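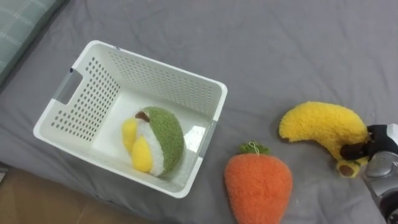

Brullilgate Introduces New Packaging for Its Draltcombe Cider Range

Sunday, March 4, 2018

Brullilgate, the independent cider producer, has introduced a new packaging design for its Draltcombe range, replacing the plain cream labels the company has used since the range was first sold. The redesign covers the full range of five ciders and was carried out by the design studio Trisow under the direction of Latifa Abou Zeid.

The new labels feature a series of illustrated birds, each shown among the leaves and fruit of a different apple tree. The dry cider carries a wren, the medium a thrush and the sweet a pair of finches. A heron appears on the oak-aged cider, which is sold only in large bottles, and an owl on the low-alcohol cider, which joins the permanent range for the first time with this release.

According to the company, the earlier labels had become difficult to tell apart on a crowded shelf. They differed only in a narrow colored band near the foot of the bottle, and retailers had reported that customers often returned with the wrong style. The new design gives each cider its own background color, repeated on the neck label, the cap and the outer carton.

"We were asked to keep the name, the shape of the bottle and very little else," said Latifa Abou Zeid. "Brullilgate had a loyal group of customers who knew the cider well. What it did not have was a label that a new customer could read from the other side of the aisle. Most of our early meetings were about the size of one word."

The word in question is "dry." On the previous label, the style of the cider was printed in small capitals beneath the address of the press house. It now stands directly under the name Draltcombe, in the same lettering and at almost the same size.

The lettering was drawn for the project and is called Samir. It is based on painted signs found on old orchard carts and fruit crates, with broad, slightly uneven strokes and short serifs. Trisow prepared two versions: a heavier one for the front label and a lighter one for the text on the back, where the list of apple varieties, the serving advice and the required statements are set. Brullilgate holds the rights to the lettering and intends to use it on signs at the press house and on its delivery vehicles as the old ones come up for repainting.

The illustrations were made as linocuts and then scanned, with the colors added afterward. Small irregularities from the cutting have been kept, and the fine lines in the background, left where the tool did not fully clear the block, are visible on the printed label at close range. Trisow produced 43 proofs before the final set was approved. Several birds were considered and set aside during that time, among them a magpie, which the company liked but which did not reproduce well in two colors.

Printing is on uncoated paper with a matte finish. The birds are picked out with a raised varnish that can be felt with the thumb, and the cap is printed in a single color with the bird's head in outline. The paper was tested for use in ice buckets, where the previous labels had a tendency to lift at the corners. A stronger adhesive is now used on all bottles — a change that also required an adjustment to the labeling machine at the press house.

Alongside the bottles, Brullilgate is offering three of the ciders in cans. The company had sold cans once before, as a trial for outdoor events, but this is the first time they have been made available to shops. The dry, medium and low-alcohol ciders are included. On the cans, the illustration wraps around the full surface, so that the tree begins on one side of the bird and ends on the other, and a row of cans placed side by side forms a continuous branch.

Kenza Radwan, commercial director of Brullilgate, said that the decision to add cans followed requests from restaurants and small grocery stores.

"Many of our customers have limited cold storage, and a can is easier for them to keep," she said. "We also wanted a format that suits a single serving. Our bottle is meant to be shared, and we have no plans to make it smaller. The cider inside is the same in both cases, and it comes from the same tanks."

She added that the company had given careful attention to the views of its existing customers. Two earlier design proposals were shown at the press house during the October harvest weekend, where visitors were invited to leave written comments. A version with a black background was withdrawn as a result. Many of those who responded felt that it looked more suitable for a spirit, and a number of them asked that the old crest be kept in some form. The crest, which shows a ladder leaning against a tree, now appears on the back label and is pressed into the wax seal of the oak-aged cider.

The recipes have not been changed. The dry cider continues to be made from bittersweet and sharp apples grown in the company's own orchards and those of neighboring farms, and is fermented slowly over the winter. The oak-aged cider spends a further period in used barrels before bottling. The low-alcohol cider is made by stopping fermentation early and blending the result with fresh juice from the same pressing. It had been sold in limited quantities at the press house under a handwritten label.

The outer cartons have also been redesigned. Each carton is made of brown board printed in one color, with a die-cut opening in the front panel through which the bird on the middle bottle can be seen. The dividers inside are cut from the same board and fold flat for recycling. Retailers who prefer to display the cider in its carton may tear away the upper part along a perforated line, leaving a tray with the name of the range across the front. Brullilgate has asked its distributors to stack the cartons with the opening facing outward where space allows.

To mark the change, the company will release a boxed set of the five ciders, limited to 200 numbered copies. Each set contains one bottle of each style and a folded print of the heron taken from the original block. The sets will be sold only at the press house shop, with one set allowed per customer. They cannot be reserved by telephone.

The new packaging is being delivered to 38 shops and restaurants in the first stage. Other stockists will receive it as their present supplies are used up, and bottles with the old and new labels may be found side by side for a time. Retailers have been advised that the bar codes for the bottled ciders remain the same. The cans carry new codes, which have been sent to stockists with the updated price list. Prices of the bottled ciders are unchanged.

Trisow and Brullilgate have confirmed that they will continue to work together on a seasonal cider planned for the fall. The style has not been announced, and the company has declined to say which bird will appear on the label. Latifa Abou Zeid said that the block had already been cut.

Samples of the new range may be tasted at the press house during regular shop hours. Retailers wishing to receive display materials, including shelf cards and a poster of the complete set of illustrations, are asked to contact the Brullilgate sales office and to state the number of styles they carry.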